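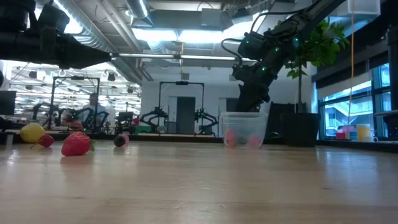
Fruit into the tub: what 37 demonstrations bought us
Sipho Naidoo, Matlala group project
Print | E-mail

The Lellis handbook says that a simple pick-and-place job can be taught in an afternoon. I doubted it in May and I doubt it now. Our job was to get small soft items off a table and into a clear plastic container, with one of us driving the arm by remote control. I kept 37 runs out of 105. The rest had dropped items, long pauses, or a driver who changed his mind halfway.

The lemon was easy. The small dark fruit was not, and two drivers never agreed on which side to come in from. I suspect the training software, Skarari, simply averaged the two habits.
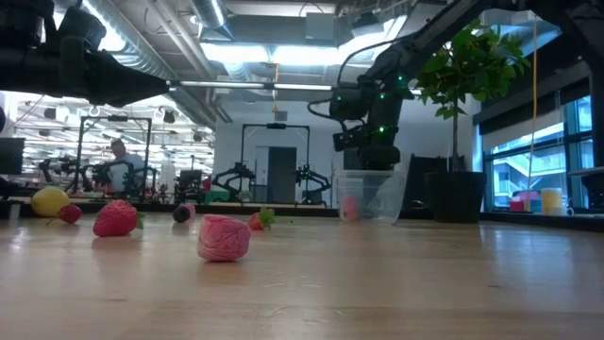 Wrist view

Judging depth from the side is guesswork, so later runs were driven mostly from the wrist view. Drivers liked it. Whether the demonstrations got any better I can't say, as we changed the view and the driver in the same week, and that was a mistake in the plan.

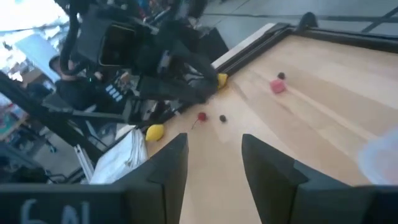

Bever replied to the draft that throwing out bad runs hides the recoveries a robot most needs to learn. I half accept this.

Comments (2)

Bever: Keep the drops next time and label them.

Guest: So what was the success rate without a driver?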